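Demonstration gathering is the patient business of showing a robot a chore, over and over, so that a learning system can pick it up from the examples. A person steers the arm through the whole job while its joint positions and camera views are saved together. Each finished run is called an episode, and the Bruvwood collection, put together at the Gremar workshop, holds 3374 of them — a good many afternoons of work, as anyone who has done it will tell you. 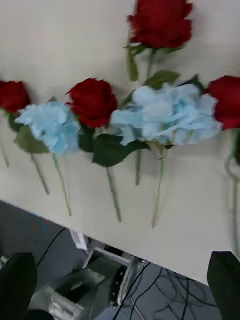 Variety matters a great deal in such a collection, and operators are asked to shift things a little between episodes. Artificial flowers are well liked for this. Red roses and pale blue hydrangeas laid flat on a tabletop differ plenty in the size of their blooms, and the thin stems ask for a careful grip. Of the Bruvwood episodes, 2647 were kept for training after review. The usual limit is 60 seconds per episode, though Seltska, a later project, allows its operators longer.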